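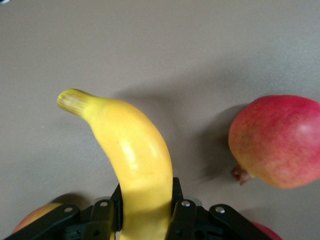 Re: Fruit for the June picnic

Date: Mon 8 April
List: Bidholm Neighbors

Hello everyone,

Thank you for all the replies over the weekend, I read every one of them with my coffee and it took two cups! I'll answer the one that came up most.

> Last year we ordered from Gentile and half the bananas
> were brown by noon. Could we please buy them greener
> this time, or skip them and get more melons?
> Also, is the Hamari hall kitchen open to us or not?

I would hate to skip them, the little ones eat bananas before they touch anything else. What worked well for my church suppers was buying them quite green on the Tuesday, keeping them out of the fridge, and hanging them well away from the apples. Apples hurry everything along, and so do pears. If a few do get ahead of us, peel them and freeze them — I will happily turn them into bread.

Gentile quoted us $422 for the whole order, and the market on Galtaria Road came in at $221 without melons. I lean toward Galtaria and picking up the melons ourselves, but please speak up if you feel differently.
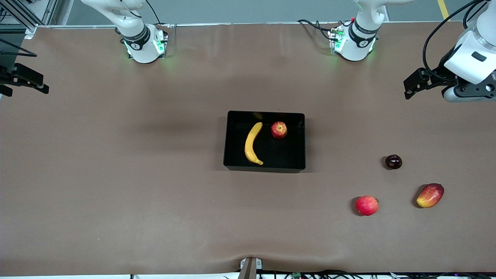 Fruits and the black tray.

Yes, the Hamari kitchen is ours from 900 hours on the day, and the key will be at the front desk. Please bring your own knives and a cutting board, and put your name on them with tape (I am still missing a good bread knife from last year).

Warmly, and more soon about the lemonade,
your picnic organizer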